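Meltska Robotics Club -- tray pick data, README

14 shares 3 comments

Read this before you pull anything. Wrote it fast, fix what's wrong and tell me after. -- Elsie

What this is: wrist camera stills plus gripper logs from the club's arm, collected for the tray task in the Ceston student challenge. One arm, one gripper, one bench. 1,288 stills in total, sorted by session. Sessions run roughly 20 minutes each, some shorter when the arm faulted out.

Who did what. Wanda Rutkowska drove the arm for most of September. Aniela Olszewski wrote the logger and the sync script. Mieczysław Walczak did labels. I did the splits and this file. Wiesława Kurek is our faculty adviser and signs off on anything that leaves the club drive, so ask her before you share outside.

The task: go to the tray, line up over the mark, close on the part, lift, put it in the bin. Scored on lineup and on the lift. We do lineup first because our lift was bad all spring and we wanted a number we could move.

Layout of the folders:
stills/ -- one folder per session, frames numbered from zero
logs/ -- finger opening, joint angles, one row per still
labels/ -- mark position, cable yes/no, usable yes/no
splits/ -- train, val, test. Test is 2 whole sessions held out, don't mix them back in

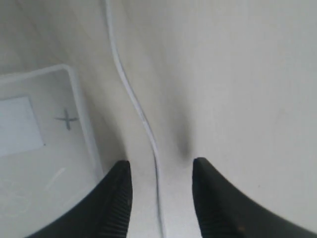
Wrist view, fingers open. Tray with mark at left, white cable between tray and open surface.

Labels. The mark label is the center of the cross on the tray. If a finger covers it, the row says "hidden" and the position is blank. Please don't fill those in by guessing, Mieczysław left them blank on purpose. The cable label is yes if any part of a cable shows, even a little bit at the edge. "Usable" means you can see at least one fingertip and some of the tray.

Known problems:
White on white. Tray, cable and background all sit close together in brightness, and the edge finder we used last year falls over on it. Turning up the contrast helps the tray rim and makes the finger shadows worse.
Finger shadows get picked up as marks. Check your detections near the tips first.
The cable confuses the tray rim fit. Wanda's fix is to drop any edge that isn't straight, works ok most of the time.
Session 3 has a clock offset between stills and logs. Aniela has a patch in the sync script, run it with the offset flag on or the rows wont match.
Scratches on the tray. Left them in. A model that can't handle a scratch isn't going to do well at Ceston.

Not in here: depth, force, any view from outside the arm. The Bielecka team asked about a side camera, we don't have one. Also no other trays, so dont expect it to carry over to the Merkton kit without more data.

Baseline: the template match script is in the club repo under lineup. Run it on val, compare against the mark labels, post your numbers in the channel with the commit you used. Numbers with no commit get ignored, sorry.

Using it: club members, go ahead. Other school teams, fine for practice once Wiesława says yes, credit the club. Don't repost the whole thing -- link to our copy, the labels are still getting corected.

To do:
relabel the hidden rows where the mark is half covered
second pass on cable yes/no
move the bin frames to there own folder

3 comments Share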